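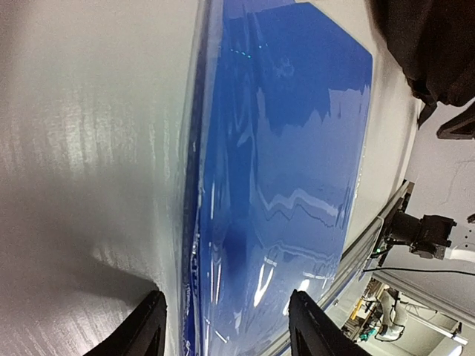

Mwakalinga took the view that a tray is finished when the food is off it, and that whatever happens to it afterwards is housekeeping. He held to this through both rounds of interviews, and several of the other respondents agreed with him in fewer words. The literature, such as it is, has mostly agreed as well. Studies of canteens have a great deal to say about queues, portions and leftovers, and next to nothing about the long afternoon in which the crockery, the trays and the serving ware are made to look as though lunch had never taken place.

4.2 Shine as a standard of finish

Figure 3. A glossy blue object with a narrow raised rim, against a pale grey-white surface. The bright patches on the blue are reflections.

The staff at Drerville used one word, "done", for at least two conditions. An item was done when it had been through the wash and could lawfully be eaten from. It was also done when it looked right, and here the written procedure was of no help to anybody. The Pristine checklist, which hung by the sink in a plastic sleeve, gave a line to visible soil and a line to chips and cracks. It gave no line to shine. Yet shine was what people talked about when they sent things back.

Glossy surfaces made this worse. A matt item hides a smear until somebody touches it, whereas a glossy one reports everything, including a good deal that isn't there. Figure 3 gives some idea of the difficulty. Streaks of light and wavy bands lie across the blue, and a row of small cyan-green dots near the top belongs to indicator lights elsewhere in the room. A person checking for marks has to sort the surface from its surroundings, and has to do so several hundred times before going home. Respondents described tilting, squinting and turning towards the window. One had developed a sort of half-curtsey, which she denied when shown our notes.

Over the study period 3,937 items were logged at the drying bench. We had asked for a reason to be entered against every item returned to the sink, and had supplied 7 categories for the purpose. The staff used 2 of them. These were "mark" and "other", and under "other" the most common entry was "mark?". We had been rather proud of the categories.

The question mark deserves more attention than we first gave it. Javier, going back over the sheets, noticed that doubtful entries gathered among the glossy coloured ware and were scarce among the plain white. He suggested that colour was doing some of the work, as a pale streak on a dark glaze reads as a fault where the same streak on white would pass. The staff had their own explanation, namely that the blue things were awkward and always had been. We don't regard the two accounts as being in conflict.

Rims were a separate matter. A raised edge catches light along its length and so draws the eye, and respondents tended to look there first. They also wiped there last, often with the corner of a Chamoun cloth folded to a point – a method that appears in no training material and that every one of them claimed to have thought of alone. Two said that a clean rim would carry a doubtful middle past the shift leader. The shift leader, asked about this, said that she looked only at middles.

None of this would trouble a microbiologist. By the hygiene standard the second wash was wasted water, and the Sustent guidance on kitchen waste treats it as such, advising that items be rewashed only where soil can be confirmed by touch. The advice was tried for 7 shifts. Staff duly ran a thumb over each suspected mark, confirmed that there was no soil, and then sent the item back because it now had a thumbprint on it.

We return to the cost of rewashing in section 5, where the water figures are set against those for the second kitchen. That kitchen used matt ware throughout and complained chiefly about the lids.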